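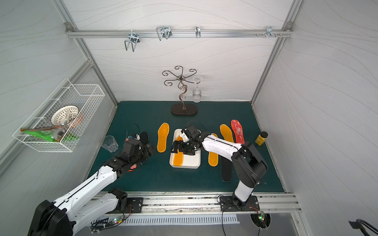

4 Einlegesohlen einlegen und anpassen

Die Flaslow-Sohlen werden paarweise geliefert und sind etwas länger geschnitten als die angegebene Schuhgröße. Vor dem ersten Tragen müssen sie in der Regel gekürzt werden.

4.1 Vorbereitung

1. Schnürsenkel lockern und die Zunge des Schuhs nach vorn ziehen.
2. Vorhandene Innensohle an der Ferse anheben und herausnehmen. Ist sie verklebt, langsam von hinten nach vorn abziehen.
3. Schuh ausklopfen und Klebereste mit einem trockenen Tuch entfernen.

Hinweis: Die alte Innensohle aufbewahren. Sie dient in Abschnitt 4.2 als Schablone.

4.2 Zuschneiden

1. Alte Innensohle auf die neue Sohle legen, Fersen bündig ausrichten.
2. Kontur im Zehenbereich mit einem Filzstift übertragen.
3. Mit einer scharfen Schere knapp außerhalb der Linie schneiden.
4. Sohle probeweise einlegen. Wölbt sie sich an der Spitze, in schmalen Streifen nachschneiden.

ACHTUNG: Nur im Zehenbereich kürzen. Fersenschale und Längsgewölbe dürfen nicht beschnitten werden – die Stützwirkung geht sonst verloren. Zugeschnittene Sohlen sind vom Umtausch ausgeschlossen.

4.3 Einlegen

1. Sohle mit der Stoffseite nach oben in den Schuh schieben.
2. Ferse fest andrücken, dann den Vorfuß glatt streichen.
3. Schuh anziehen, schnüren und einige Schritte gehen.

Drückt die Sohle unter dem Gewölbe, Sitz der Ferse prüfen und gegebenenfalls neu ausrichten.

4.4 Eingewöhnung

Am ersten Tag höchstens eine Stunde tragen, danach täglich eine Stunde länger. Nach 8 Tagen ist ganztägiges Tragen möglich. Bei anhaltenden Schmerzen die Sohlen herausnehmen und ärztlichen Rat einholen.

Ersatzbezüge sind unter der Bestellnummer 827 (schmal) oder 491 (weit) erhältlich. Zur Reinigung siehe Abschnitt 6.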